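Still waiting on the doors
By the author of the Stodus household column
December 2022

I have wanted a machine to do my chores since I was small enough to be made to do them, so please take what follows as the grumbling of a friend. The simulated house in the Rurusen project is where I have been looking lately, and I keep coming back to its doors. 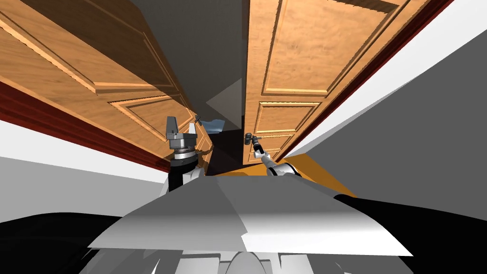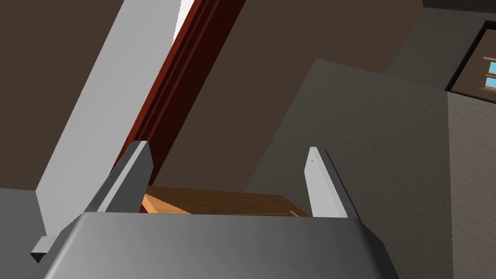
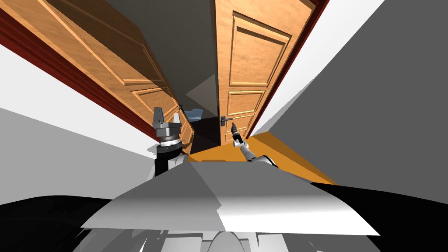

A reach for the door handle, in simulation.
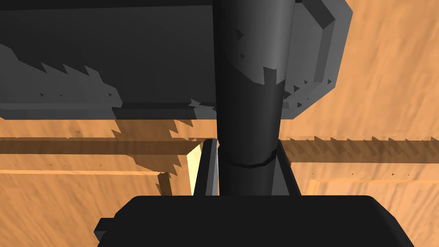
A door is such a modest thing to ask for – we do it with an elbow, carrying the washing – and yet it wants a grip, a turn, a pull and a step back, all at the right moment. At Plarberg they told me they had run 600 attempts and were pleased with 492 of them. I was pleased for them too, truly! But I go through doors all day long, and I should be very cross by teatime if mine behaved like that.

So, can they do the housework yet? Not mine, I think, and not in January either, though I'd happily lend them my kitchen to practise in.

Comments (3)

Lapiņa: My back door sticks in the wet. Good luck to it.

oldmop36: Never mind doors, when will it do the oven?

teapot: I'd take 492 out of 600 from my teenagers.

Last updated: 3 days ago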